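Budget for a two-arm table setup, what do people forget?

Sanaa Soliman
Our small workshop wants to buy two robot arms for sorting small parts from a drawer into a tray. I have quotes for the arms only. Which other things must I put in the budget before November?

Thiện Lã
Grippers first. Ask if they are in the price, ours were not. We paid for them separately and they came 18 days after the arms.

Please also plan for the small items. Straps for the cables, a mat for the table, trays, spare gripper fingers. In our first year we spent 268 dollars on these – not much, but no line in the budget existed for it.
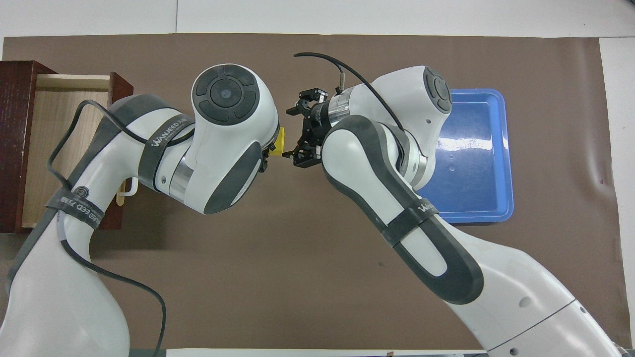

Two arms at one table, with the drawer unit on the left and the blue tray on the right.

Measure the table before you order. Two arms which meet in the middle need a lot of free space, and the drawer must open fully also.

Mojtaba Amini
just buy one arm and see

Uyên Đinh
I agree with Thiện about the grippers. I would add training time. At Skomwood we planned 3 days for two persons and we needed more. Ask the seller also how long is the warranty for the cables, in our contract it was shorter than for the arms – I noticed this too late.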